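Gripper notes: pads, pivots and a tidy-up for the Adetti pair

The two Adetti hand-held grippers have had their first proper service since they went into daily use on the Zusanura table in February. Between them they had logged 716 grasps since the last time anyone took a screwdriver to either one, and the left tool had started to feel stiff on the trigger. What follows is a record of what was done, for anyone who picks them up next.

The check at the end of a service is always done on the real table with ordinary things, because a test block says very little about how the pads behave on a slippery packet. The tissues are the usual first item. Hold the packet upright by its two sides, keep it clear of the table and see whether it creeps. 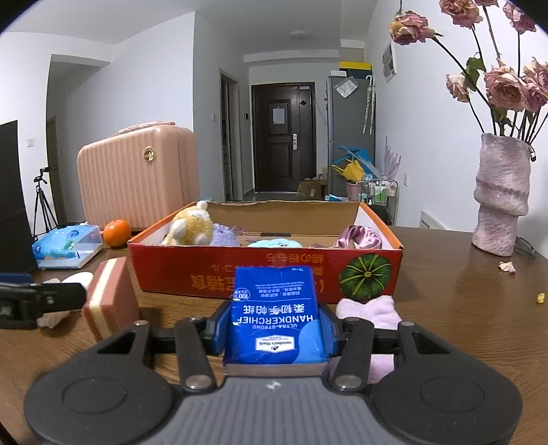
Page last changed: February, 16:05

The stiffness came from the pivots at the lower ends of the inner arms. Old grease had picked up fluff, most of it from the plush toys. Both screws were taken out, wiped, given a very small amount of fresh grease and put back. They want to be snug and no more. If the arm stops where you leave it when you move it by hand, the screw is too tight, so back it off by a quarter turn and try again. The pins at the upper joints were left alone apart from a wipe with a dry cloth.

The finger pads took longer. One had lifted at a corner and was catching on wrappers. We now keep a set of 6 spares in the Kanaujia drawer, cut to size, with the backing still on. To change one, warm the old pad with your thumb, peel it from the tip downwards, clean the backing with alcohol and leave it for 5 minutes before the new pad goes on. Press from the middle outwards. Don't try to reuse a pad that has come off, even if it looks fine.

Zero the opening after any work on the arms. Close the jaws fully with nothing between them, hold for a moment, then press reset in Puso. The reading before reset on the left tool was 271 counts out, enough to make a closed grip look like a half-open one in the log. The right tool was close enough to leave, but it was reset as well so that both start from the same place. 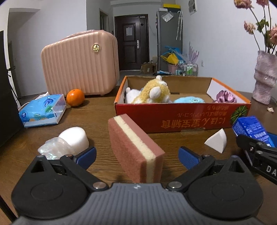

Soft items are the second part of the check, and they find different faults from the tissues. A pad that sits slightly crooked will hold a firm packet well enough and then roll something spongy out of the grip. The sponge block with the pale layer through its middle is useful for this: stand it on edge, bring the open pads down on either side of it and close slowly. Watch the stripe as the pads meet the sponge. If it leans to one side, one finger is arriving early and the linkage needs looking at again. Do it three times per tool, then swap hands and repeat.

Please wipe the pads at the end of each session and write any new stiffness in the log, with the tool's side. The grease is back on the lower shelf. We are short of alcohol wipes and more have been ordered.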